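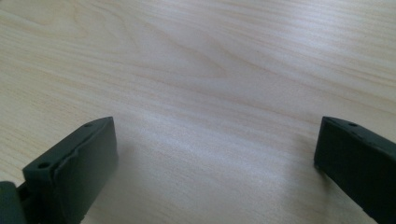 The Case Against the Perfect Pale Table

Pale wood has been sold to us as the cure for a gloomy room for so long that few people ask what it's like to live with. Walk through the Losent showroom in Fultbridge and you'll meet the same blond tabletop again and again, at prices from $249 up. The Nel is the one everybody photographs. The tag says "natural finish," a phrase that can cover almost anything.

I've had a Pusine table, a close cousin, in my dining room since March. It's a nice color. It also throws the ceiling light straight back at me at dinner, and the grain I paid for goes faint wherever the glare lands.

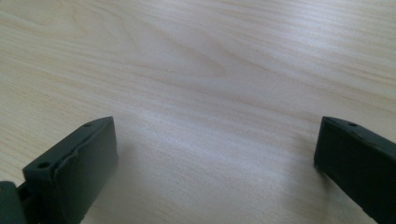 Grain is the other half of the pitch. Those long waves and soft arches are lovely, but they tell you very little about what's underneath. Veneer can do them. So can a good print. Ask the store which one you're getting – and ask to see the edge, where the answer usually shows.

Then take a sample home and leave it under your own lamp for an evening. A 60-watt bulb will do. Mine would have saved me some squinting.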